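Drunano notebook, March, entry begun 7.40

Second week of the tidying work with the hand-held grippers, and I'm more excited about it than I was about anything at Gristport. The job used to be mine and the arm's: I'd nudge it through a pick, it would drop the thing, I'd nudge it again. Now the people who know how to clear a room do the clearing, and the arm learns from what they did. We logged 219 picks before lunch! On the old rig I was pleased with 18.

Small mixed items are still the hard part. Deep pile swallows the edges of things, and you have to come in almost flat with the tips.
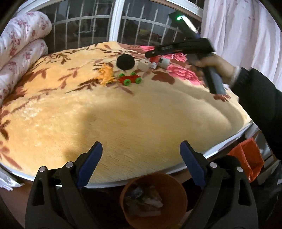

Toys and odds and ends on the yellow blanket, bin at the near side.

What I hadn't expected is how much the operators' day has changed. They used to stand by and reset for us. Now they argue about grip order, and they're right more often than I am — the bit about going for whatever overlaps its neighbour first came from them and is already in the Sarpong task sheet. Wrists do get tired, so we've gone to 60 minutes on and then a swap to labelling. The labelling bench has got livelier too, as the person marking up a bad grasp has often just made one.

Cardboard next. Torn packaging is a lovely problem: stiff on one side, floppy on the other, and the pads want a flat face to press on. Ring-shaped things want the rim. Need a separate tag for torn edges. Ask Tokudgate whether their softer pads come in this width.

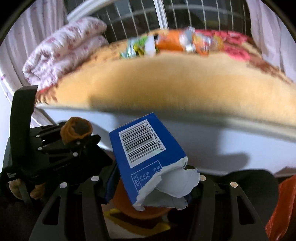 Salamatu Fiadzo read this over and wrote in the margin that I should put down the other half of it: operators want to know what becomes of their shifts once the arm can do the easy picks by itself. She'd like them in the planning meeting, with a say in which tasks go over first. Agreed, and I've asked for it.

To do: torn-edge tag, new swap rota, back up the first 400 picks.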